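Sturkora Protest Banner Kit, 3 Meter

Sesden Street Supply > Banners and Signs > Banner Kits

In stock. Ships from our Ornum workshop.

I've carried banners at a lot of marches, and for years I carried bad ones. Bedsheets on broom handles, mostly. They sag in the middle, they catch every gust coming around a corner, and by the time you get to the steps of city hall the only people who can read your slogan are the ones holding it. So when I started selling march gear I wanted a banner that two people could hold up for a whole afternoon without hating each other, and the Sturkora is what I ended up with.

It's a polyester mesh banner, 3 meters long and 100 centimeters tall, with a sleeve sewn down each short side for the poles. The mesh lets the wind through. You'll still feel it on a bridge (everybody feels it on a bridge!), but you won't get dragged sideways into the brass band.

What you get in the kit:

Blank or printed mesh banner
2 poles, each in two sections that screw together
4 end caps
Shoulder bag with a drawstring top
Spare cord

The whole thing weighs about 2 kilos packed. I bring mine on the bus.

Blank or printed?

Blank is cheaper and honestly more fun if you have a group and a free evening. Use acrylic paint or fabric markers, put cardboard underneath, and let it dry flat overnight. House paint works too but it cracks when you roll it. Keep your letters at least as tall as your forearm and use fewer words than you want to. I once saw a lovely banner about the Ledesma bus cuts with an entire paragraph on it, and I had to walk alongside it for half a block to find out what they were asking for.

If you'd like it printed, send me your wording or your artwork after you order and I'll email you a proof. Nothing goes on the printer until you say yes. I print for all kinds of causes and I don't have to agree with yours, but I won't print threats or anybody's home address.

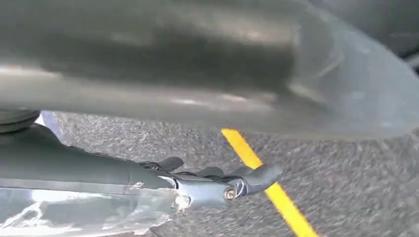
Printed banners take a little longer, so please look at your march date before you pick a shipping option. Orders for the Ornum summer rally need to have their proofs approved by 22nd July. After that I can only promise blanks. December gets busy as well, what with the budget votes and the rent campaigns all landing together, so order early if you can.

A word about poles

Some cities limit what you can carry at a demonstration, and a few ban rigid poles completely. Check with whoever is organizing, or look at the permit conditions. The banner works without poles too – there are grommets along the top edge, and you can run the cord through them and hold it by hand or tie it to a railing. I leave the poles at home for anything indoors.

If you need the poles shorter for a council chamber or a narrow sidewalk, use just the bottom sections. You lose some height but it's much easier to steer.

Care

Hand wash cold and hang it up. No dryer, please. Roll it instead of folding it, especially if it's painted, and don't put it away wet. Mine has been rained on more times than I'd like and it's still in good shape apart from one coffee stain near the left sleeve.

Price

Blank kit: $54
Printed kit: priced by artwork, ask me for a quote
Groups ordering several kits for the same march can write to me for a discount

Returns

Blank banners can come back unused, in the bag, with all the pole sections. Printed ones can't, unless I messed up the print, in which case I'll redo it and cover the shipping.

Goes well with: Sesden hi-vis steward vests, Sesden cardboard placard blanks, spare pole sections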